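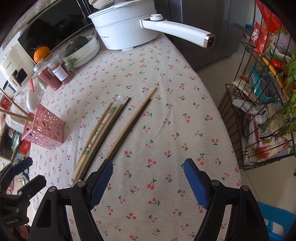
Home Articles Industry Work Index
Search this encyclopedia
January – Natalia Ayala

Tableware sorting automation

Tableware sorting automation is the use of robotic grippers to pick, sort and set out eating utensils in canteens and small commercial kitchens. Chopsticks are a common test item, as they are thin, roll easily and vary in length and finish.

Early systems, such as the Ovberg line, used fixed trays and handled one type of utensil. Later systems, including Prasex, learn from motions carried out by workers with hand-held grippers. A Prasex training set for chopsticks holds 1,367 recorded picks, of which 1,012 were made by kitchen staff. 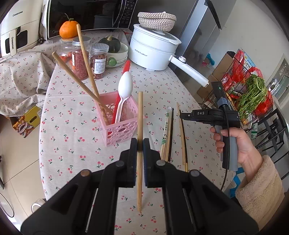
A single chopstick held upright between gripper jaws, with a second gripper in hand at right.

Effects on staff

At the Fairclough canteens, sorting was moved from dish room workers to machines at 11 sites. Staff hours for the task fell, but new duties were added – clearing jams, checking pad wear and recording new motions when utensils change. Workers reported less repetitive handling and more time spent standing near the equipment. Pay grades were revised at two sites only.

Limits

Paper-wrapped and bundled chopsticks are usually still separated by hand. The Modivier unit accepts loose pieces only.

See also: Dish room; End effector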